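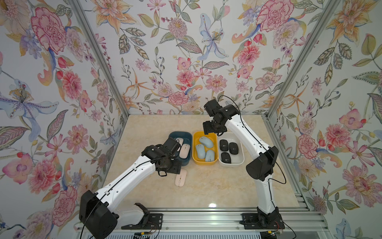

Where can people in Clutel take old mice, keyboards and chargers they no longer use?

From next week they can be handed in at Clutel library and at the Hemoder Road recycling centre, free of charge and without booking.

Clutel Town Council has agreed to make its small electricals collection permanent after a trial that began in August. Residents will be able to drop off computer accessories, cables, phones, radios and other small items that run on a plug, a battery or a USB lead. Working items will be cleaned and passed on to local schools and community groups. The rest will be broken down for materials.

The decision was taken without a vote against, although several members asked for the opening times at the library to be looked at again before the summer.

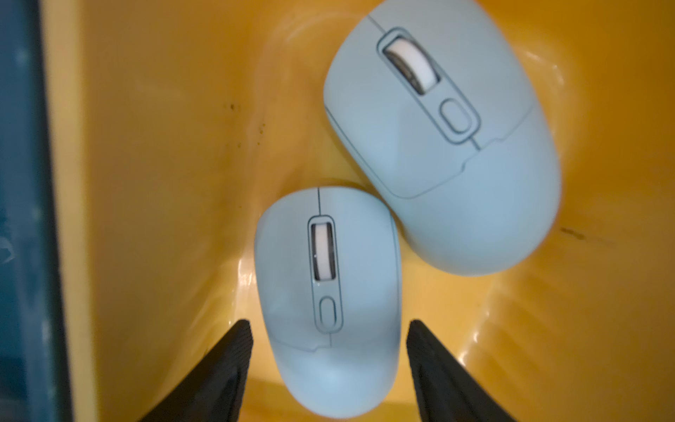

Clutel, 23/02/2024 – The trial took in 3,670 items, according to a report put before the council. Of these, 2,140 were found to be in working order and were given out again. Computer mice and keyboards made up the largest group, followed by phone chargers and headphones.

The report says many of the accessories handed in had hardly been used. People often receive a mouse or keyboard with a new computer when they already have one they like, and the spare goes into a drawer. Offices that have moved also handed over boxes of equipment that no longer matched what their staff were using.

"We expected broken kettles and we got a lot of perfectly good desk equipment," a council spokesperson said. "It made sense to find it another desk."

Testing and sorting is carried out by Nostum, a repair workshop on the Ortuño trading estate. Each item is checked for damage, plugged in or paired, and tried on a computer. Wireless mice are only passed on if the receiver is with them or if they connect by Bluetooth. A missing receiver is the most common reason for a working mouse being turned down, and the workshop has asked people to look for it before they come. On many models it is stored in the battery compartment.

Items that pass are wiped down, bagged with a label and held until a group asks for them. Two primary schools have already used the scheme to fit out their computer rooms, and the adult learning centre has taken keyboards with large print keys for its beginners' course.

The workshop will be paid by the council for the next two years. The cost will be met from the existing waste budget, with part of it covered by the sale of copper cable and circuit boards taken from items that cannot be repaired. Councillors were told that this income goes up and down with metal prices and should not be relied on.

One member asked whether shops in the town centre could take items as well. Officers said that larger shops selling electrical goods already have duties to take back old equipment, and that smaller shops would be invited to join if they had room for a container. A hardware shop and a phone repair shop have both shown interest.

The question of fire risk was also raised. Lithium batteries that are crushed in a bin lorry can catch light, and the council's waste contractor has had to empty loads at the roadside in the past. Members were told that taking batteries out of household rubbish was one of the main reasons for keeping the collection going – the reuse side had come later.

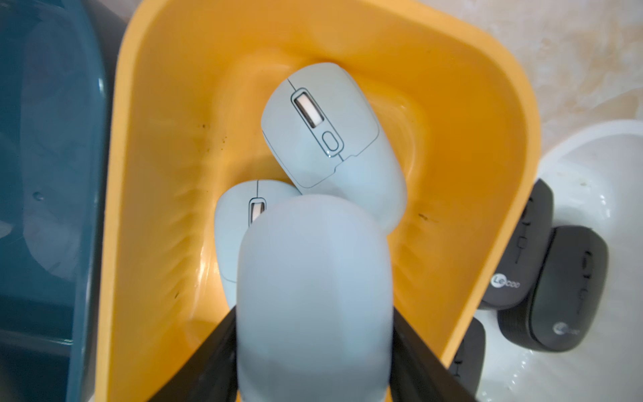
What can be handed in

Mice, keyboards, webcams, speakers, headphones, cables, chargers, plugs, phones, tablets, radios, clocks, electric toothbrushes, hairdryers, toasters and kettles are all accepted. They do not need to be working.

Loose batteries should be taken out where this can be done by hand and put in the separate battery tube. If a battery is built in, the item should be left as it is. Anything with a swollen or leaking battery should be taken to the staff at the recycling centre and not left at the library.

Phones and tablets should be reset and signed out of all accounts first. Nostum wipes any device with storage, but the council says it cannot accept responsibility for information left on them.

Televisions, monitors, microwaves and anything too large for a carrier bag must still go to the recycling centre. Light bulbs, vapes and printer cartridges have their own containers there.

Opening times

The library collection point is just inside the main entrance and can be used whenever the building is open. The recycling centre keeps its usual hours.

Schools, clubs and charities that would like to receive equipment can fill in a request form at the library desk. Requests are dealt with in the order they arrive, and groups are asked to collect within a fortnight of being told their items are ready. Households on low incomes can apply through the advice service at the town hall.

A further report on the scheme will go to the council next winter.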